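The Simotent is a small box that sits between your router and the rest of your home network and stops apps and gadgets from sending your details to companies you have never dealt with. It is made by Bevside and comes in two versions, the standard Simotent and the Simotent 2. This page covers both.

## What it does

Most phones, televisions and smart speakers send data out all day. Part of that is needed for them to work. A good deal of the rest goes to advertising networks and data brokers, and often includes a rough location, the make of the device, the times it is used and a number that ties it all to one household.

The Simotent checks every address your devices ask for against a block list. If the address is on the list, the request goes no further. If it is not, the request carries on as normal and the Simotent keeps no copy of it unless you have turned the log on.

The block list is called Grornen. It is stored on the box and updated overnight, starting at 2 am. You can move the update to another time, or do it by hand from the settings page.

## What it does not do

- It does not hide your location from your phone network.
- It does not work once your phone leaves the house and switches to mobile data. See the note on Hepburn further down.
- It does not read the contents of messages, emails or web pages.
- It cannot remove data a company already holds about you. You need to write to the company for that.
- It does not block adverts that come from the same address as the page or video you are watching.

## Setting up

1. Plug the Simotent into a spare socket on your router with the cable supplied.
2. Connect the power lead and wait for the light to turn green.
3. On a phone or computer on the same network, open the address printed on the underside of the box.
4. Choose a password. The box will not start filtering until you have done this.
5. Follow the page for your make of router. If yours is not listed, pick "Other" and copy the two numbers shown into your router's DNS settings.
6. Restart your router.

No account is needed, and we do not ask for an email address. If you lose the password, hold the reset button for 12 seconds and begin again from step 3. Your own block and allow lists are wiped when you do this, so save a copy from the Backup page first if you have spent time on them. 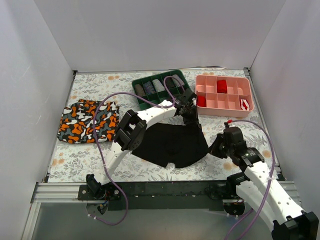 Gavin Yule: Step 5 took me a couple of goes. My router has its DNS settings under "Internet" and again under "Local network", and it was the second one that mattered. Worked straight away after that. The television was by far the worst thing in the house, and I have now blocked nearly everything it asks for with no effect on the picture.

We have since added a line about this to the router pages. If your router has both settings, change the one under the local network.

## The log

The log is off when the box leaves us. When it is on, it lists each device, the address it asked for and whether the request was let through. Entries are kept for 30 days and then deleted. You can shorten this, and you can clear the whole log at any time from the same page.

Please think about who else lives with you before turning it on. A log of every address asked for says a lot about a person, and other people in the house may not want it kept. There are two ways round this:

- **Leave a device out.** Open the device list, choose the device and tick "Never log". Filtering still works for it.
- **Totals only.** The box counts what it blocks and does not record which addresses were involved.

Nothing in the log is sent to Bevside. If you contact support, we may ask you to copy out a line or two, but you can say no and we will do our best without.

## When something stops working

Now and then an app will refuse to open with filtering on. Shopping apps and loyalty cards are the usual ones. Open the settings page, press "Pause for this device" and try again. If the app now works, look at the most recent blocked entries and allow them one at a time until you find the one it needs. You will need the log on for this part, and you can turn it off again afterwards.

If you think an address should not be on Grornen at all, send it to us through the Report page. Manaia Doolan and Huw Rees look after the list and will reply if they need more detail. We do not take payment to leave addresses off it.

## Which version to buy

| | Simotent | Simotent 2 |
|---|---|---|
| Number of devices | Up to 12 | Up to 70 |
| Filtering | Yes | Yes |
| Log and totals | Yes | Yes |
| Separate rules for each device | No | Yes |
| Timed pause | No | Yes |
| Works with Hepburn | No | Yes |

The standard box is enough for most flats and small households. Remember to count plugs, doorbells and heating controls as well as phones. If you go over the limit, the extra devices still get online but are not filtered, and the settings page shows a warning.

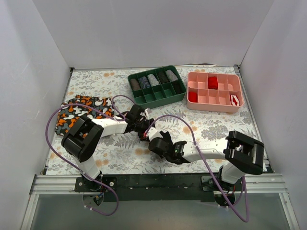 ## Hepburn for phones

Hepburn is a free app for owners of the Simotent 2. It sends your phone's address requests home to your own box when you are out, and they are checked in the same way as if you were on the sofa. It needs your home broadband to be working. It uses a little more battery – more so on older phones.

The app asks for permission to run in the background and nothing else. It does not ask for your location or your contacts.

## In the box

- Simotent or Simotent 2
- Network cable
- Power lead with UK plug
- Printed setup sheet

## Returns and support

You can return either version within 30 days for a full refund, opened or not. Reset it before you post it. We wipe every returned box when it reaches us, but it is better if your details never leave the house.

Support is by email or post. Jolene Ngata handles orders and returns, and Corey Tomoana answers technical questions. The next batch of the Simotent 2 is due in October. The standard version is in stock.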